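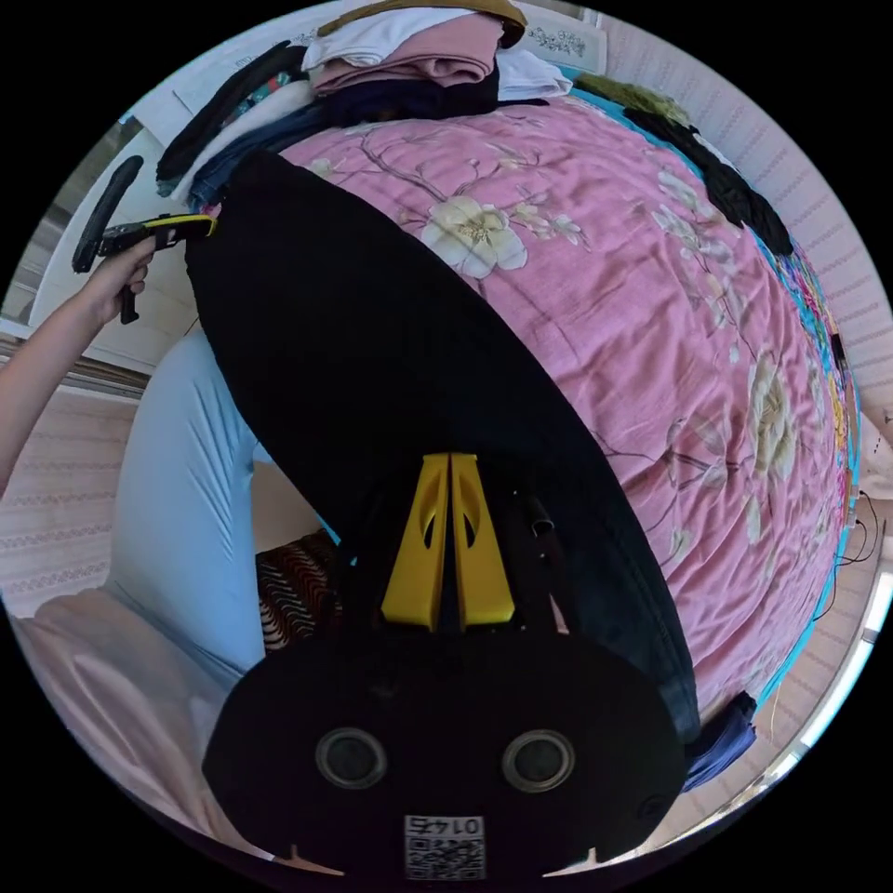

Fig. 2. Fabric held between two yellow tips.

Section 5: Setting up the Ornness garment steamer

This section replaces the quick-start card in the box. The card says the steamer is ready "in moments" and safe on "all fabrics." Please don't rely on either claim. Written by Thảo Khổng for the Tratuden sewing room, with corrections from Iñaki Sarmiento.

Before you start

Check that you have the base with its tank, the hose, the steam head, the two-part pole, the hanger bar and the brush attachment. The box also lists a "crease tool." Ours was a plastic clip that slid off anything thicker than a shirt cuff. Set it aside.

Assembling the steamer

1. Put the base on a hard, level floor. The wheels roll well on tile and poorly on everything else.

2. Push the lower pole into the socket until it clicks. Pull up on it. If it lifts out, it didn't click, whatever you heard.

3. Slide in the upper pole and close the collar. The card tells you to extend it all the way. Stop short of the top mark, or the pole leans as soon as a coat goes on the bar.

4. Fit the hanger bar and tighten the knob by hand.

5. Screw the hose onto the base. Finger-tight is enough. A wrench will crack the ring, and replacements come only as a full hose.

6. Hang the steam head on its hook with the hose running straight down. A hose with a dip in it collects water, and the water ends up on your clothes.

Note: The foot switch must be off before you plug in. The light on the front shows that the unit has power. It doesn't tell you the water is hot, even though the card says it does.

Filling the tank

7. Lift the tank out by its handle and fill it at the sink to the line. Use plain cold water. We tried the scented water sold for this model and could find no benefit — it did leave a sticky film around the valve.

8. Wipe the outside of the tank and seat it in the base. A few bubbles are normal. A steady stream of them means the cap is crooked.

CAUTION: Never add vinegar, starch or softener to the tank. Advice to the contrary turns up all over the internet, usually without a word about what happened to the pump.

First run

9. Switch on and choose the low setting. Wait for an even flow of steam, then point the head away from you and let it run until it stops spitting.

10. Test on an inside seam. Let the spot dry before judging it. Damp cloth nearly always looks smoother than it will an hour later.

11. Work from the top of the garment down. Pull the hem lightly with your free hand, well below the steam.

CAUTION: Don't steam clothing while anyone is wearing it. The box shows a smiling man doing this to his own sleeve. Steam burns.

About the settings

The dial has five positions. Oanh Lưu ran the same linen panels through all of them and could tell low from high, but not the positions between. Use low for silk, rayon and anything with glue in it. Use high for cotton and linen. Velvet is steamed from the back, with no brush.

"Sanitize" is the high setting under another name, as far as we can tell. Wash things that need washing.

Shutting down

12. Turn the dial to low, then switch off at the foot.

13. Unplug, and leave the head on its hook until it is cool.

14. Empty the tank every time. The card allows water to stay in "between uses" without saying how long that may be.

If steam is weak after a proper fill, straighten the hose and repeat step 9. If that changes nothing, go to Section 6, Descaling. Buying the Zerkalon filter comes last, if at all.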